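Ullska Lids: README

Version notes and data card for the two-arm lid placement set
Maintained by Elaheh Arabzadeh and Davoud Naseri

What this is

Ullska Lids is a set of teleoperated demonstrations on a two-arm tabletop station, together with the training configs and evaluation logs for the method we call Kaimal. The task is to pick up a pot lid from the table and put it on an open pot. We released it because the result depends a good deal on how the demonstrations were filtered, and the filtering is easier to check with the raw episodes to hand.

The method in short

Kaimal is a behaviour cloning policy with one change. A plain policy predicts a chunk of joint targets for both arms from the camera images and the joint positions. Ours predicts the same chunk plus a single number for each arm, which says how far that arm is from its next contact, measured in time steps. The number is used during training as an extra loss. At run time it also decides how much of the chunk is carried out before the policy looks again: a long stretch when contact is far off, a short one when it is close.

The contact labels come from gripper current and were corrected by hand. Mahtab Mousavi did the first pass and Ehsan Mirzaei the second. Where they disagreed we kept both labels, and the loader takes the second by default. Set label_pass to first if you want the other.

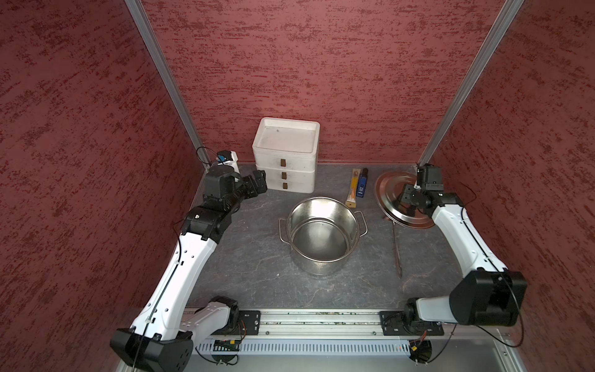 Lids are awkward for this kind of policy. The knob is small, the metal reflects whatever is over it, and a grasp that is slightly off centre makes the lid tilt as it leaves the table. Most failures in our early runs came from the policy committing to a long chunk just before the grasp and closing beside the knob.

Contents

episodes/ holds 500 demonstrations, one folder each, with images, joint positions, gripper commands and gripper current.
labels/ holds the contact labels from both passes.
splits/ holds the training and held-out lists. 60 episodes are held out.
configs/ holds the settings for Kaimal and for the plain baseline.
eval/ holds the logs from the robot trials, including the ones we stopped early.

Other objects are left on the table in many episodes and their positions change between sessions. They are not part of the task and carry no labels.

Collection

The demonstrations were recorded at the Wernton lab by 2 operators, Davoud Naseri and Amirhossein Vahidi. Each episode starts with both arms still and ends when the operator lets go of the lid and presses the pedal. Operators were asked to work at their normal speed. Vahidi is noticeably quicker than Naseri, and the operator field in each metadata file lets you train on one or the other.

We removed 29 episodes before release for dropped image data or a clock mismatch between the arms. The 500 is the count after removal. Failed grasps followed by a second try were kept and are marked with retry: true.

Results

On the robot, Kaimal put the lid on the pot more often than the baseline, and the gain came almost entirely from the grasp. Placement was no better. Once the lid was held properly both policies did equally well, and both sometimes left it resting on the rim at a slant. We count that as a failure.

Training with the extra loss but a fixed chunk length gave a small part of the improvement. Training without it and using a short chunk throughout made the arms hesitant - they would stop above the lid and drift. Leaving out the retry episodes hurt both policies.

Known problems

Gripper current is noisy on the left arm in the Friday sessions. The labels were corrected but the raw signal was not.
Lighting was not controlled.
All episodes use one station. We have not tried the policy on another and would not expect it to transfer without new data.

Use

Install the Urnodex loader, point data_root at the unpacked folder and run the check script before training. It reads every episode once and lists any with missing files. Label corrections are welcome; send them to Ehsan Mirzaei with the episode name and the time step. The next label update is planned for September.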